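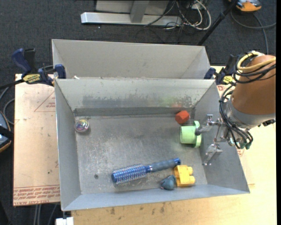

The front bin, with the swirly ball, the blue round brush and four others.

Odds and Ends: the Werkis Sorting Bins

Welcome to the gallery page, and thank you for stopping by! Marilou Abella has been after me since May to put something up about the bins, and since I'm fond of the battered old things (more fond than is reasonable, my wife would say) I've let myself ramble on a bit under this first picture. More will follow as I get around to it.

The two bins are sheet metal, open at the top, and they stand one behind the other. You'll see how scratched the floor is in the front one. I've grown to like all those pale streaks and worn spots, and when Leonie Bachmann offered to find us something newer I'm afraid I talked her out of it. The sloping sides are handy too, as small things tend to slide back down to where a person can get at them.

The ball near the back left corner is my favorite of this lot — clear, with swirls of purple, green, yellow and white running through it. I had one very like it as a boy and lost it down a storm drain, and I can still tell you which street.

Then there's the hairbrush, the round kind, blue, with pale bristles all the way around and a little hole in the end of the handle so you can hang it up. Gion Strebel insists that every household owns one of these and that it's always in the wrong room. At our house it's the kitchen.

Toward the back are a red-orange block with faceted sides and a light green plastic piece lying on its side, something like a cup with a wide round flange at one end. Bheki Molefe and I went back and forth over what to call it on the list, and "green cup thing" is what got written down. If you have a better name for it, please do send it in!

And down at the front, a yellow toy block with rounded bumps, and right up against it a small dark blue-gray toy figure. Jonas Moser's youngest has named the figure Netasbridge, after the town where her grandmother lives, and will not hear of anything else.

Page last changed Wednesday, August 7, 2024.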